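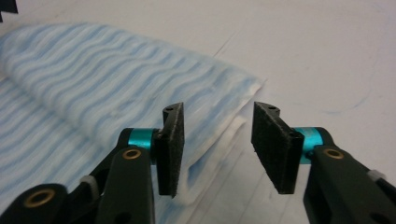
Re: [clunura-fest] Street closures and stage power, second draft

From: Ludger Lammers
To: clunura-fest list
Sunday, 7:32 pm

Replies inline. I have trimmed the parts of the earlier message that are settled.

> 1. Stage power. The Brinkmann quote covers one generator for the
> main stage and the food row together. The small stage at Iron
> Street would run off the library's outdoor outlets, same as
> last August. Does anyone object?

I do. The library outlets are on two 20 amp circuits, and one of them also feeds the book drop and the entry lights. It tripped twice during the brass band last year. The small stage has more lighting this time, including the side wash the dance school requested, and I don't want it on a shared circuit.

Brinkmann will add a second, smaller unit for $719, delivery and fuel included. The price holds if we confirm before the permit packet goes in. The unit would sit behind the bike racks, on the pavement, with the exhaust facing the parking lot. Cable run to the stage is 32 feet and does not cross a walkway, so no ramps are needed there.

> 2. Closures. Draft has Bromora Avenue closed from the bank to the
> fire lane, 6 am to 10 pm. Iron Street stays open one way until
> noon, then closes.

The one-way period on Iron Street is a problem for load-in. The stage truck has to back in from the north end, and the draft has traffic coming from that same end. Either reverse the one-way direction or close the street at 8 am. I prefer the 8 am closure. The pharmacy has a rear entrance on the alley and told me in writing that this is acceptable if we put up a sign at each corner.

The fire lane must stay clear to its full width. The draft map shows two food booths with their awnings over the line. Move the whole row south by one booth and drop the spare space at the end.

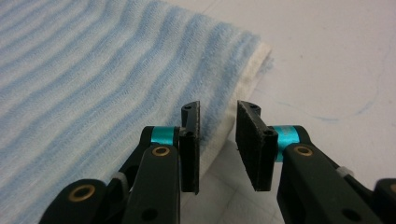 3. Seating and crowd count

> We have 852 chairs between the school and the church. I put them
> all at the main stage in the sketch.

That is too many for the footprint. With the center aisle and the two side aisles at the width the fire marshal wants, the main stage area takes up to 600. The rest should go to Iron Street and the food row. Please mark the wheelchair spaces on the sketch before it is sent, in the front and at the rear of the center aisle. Last year they were only at the rear, and people stood in front of them as soon as the headliner came on.

Chairs from the school have to be back in the gym the same night. The church can wait until the next morning. Load the school chairs at the main stage only, so they come out together and nobody has to sort them by hand in the dark.

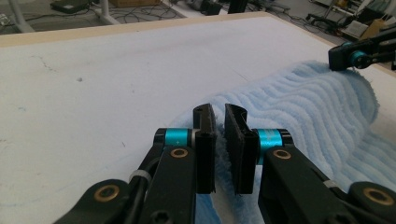
The same applies to the tables. School tables have a blue stripe under the top, church tables have none, and they fold differently, so they should not be stacked on the same cart.

> 4. Schedule. Main stage and small stage alternate on the half hour.

Fine in principle. Leave ten minutes between the end of one set and the start of the other. The draft has zero, and the sound from the main stage carries down Bromora Avenue to the corner. The children's choir has no amplification except two overhead mics and will not be heard over a drum check.

Open items from my side:

Confirmation of the second generator
Corrected map with the food row moved
Closure time for Iron Street, 8 am or reversed one-way
Name of the person holding the gym key

I can redraw the map if someone sends me the editable file. The copy attached to the last message is a scan and the scale bar is missing.

Ludger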